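Learning to hem my own pants
Posted August 14, 2001
Filed under: sewing, house

I am five foot three and every pair of pants I have ever bought has been too long. For years I took them to the dry cleaner on Yeoman Street, who charged a fair price until this spring, when the shop changed hands and the price went up to 25 dollars a pair. I had four pairs waiting. So in July I decided to learn to do it myself.

My mother sewed, but she never taught me and I never asked. What I had was her machine, a Zarnden, which had been in my closet since she moved to the condo. It weighs as much as a small dog. The manual was missing. Mayu Tsuji at work told me to check the bobbin case first, and it was packed with gray lint. I cleaned it with an old toothbrush and put in a new needle and it ran.

The first pair was a disaster. I measured from the floor up in bare feet, cut, and then put on my work shoes. They came out an inch and a half short. Those are my gardening pants now.

For the second pair I did what the library book said. Put on the shoes you plan to wear. Have somebody else pin the hem while you stand up straight and look forward. If you bend down to look, the fabric moves and the mark is wrong. My sister-in-law Imogen did the pinning. Her advice was to pin both legs, even if you think your legs are the same length. Mine are not. The left one is shorter by a little over a quarter inch, and I was 35 before I found that out.

Then you press the fold with an iron, before any sewing. I skipped this on the first pair too. A pressed fold stays put and you can sew along it without fighting. Cut off what you don't need, but leave 2 inches below the fold for dress pants. Jeans want less.

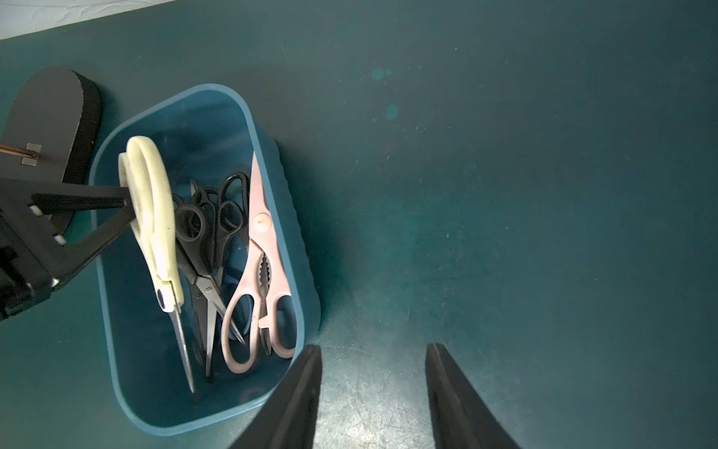
The other thing I did not know is that cotton should be washed and dried before you hem it. I had a pair of khakis from Killotlow that I hemmed straight from the bag, and after one trip through the dryer they were up around my ankles. I let them down again, and you can see the old crease if you look for it. White vinegar on a damp cloth under the iron got most of it out.

I have done seven pairs now, counting the bad one. The dress pants I finish by hand with a blind stitch, which takes me most of an evening for both legs. I pick up one or two threads of the outside fabric with each stitch and keep the thread fairly slack. If you pull it tight you get a row of dimples across the front. Jeans go on the machine. The side seams are the hard part, where the denim is folded over several times, and I turn the wheel by hand there. I broke two needles before I started doing that.

Bradley has asked if I would do his suit pants for the wedding in the fall. I said yes, but they have cuffs, and I have not done a cuff yet. The book gives it a page and a half with a diagram I can't follow. If anyone reading has a good way to work out the cut length for a cuff, please write and tell me. I am going to try it on an old pair from the thrift store first.

Next on the pile is a lined wool skirt. The lining is supposed to be hemmed separately and end up a bit shorter than the skirt, so that makes two hems.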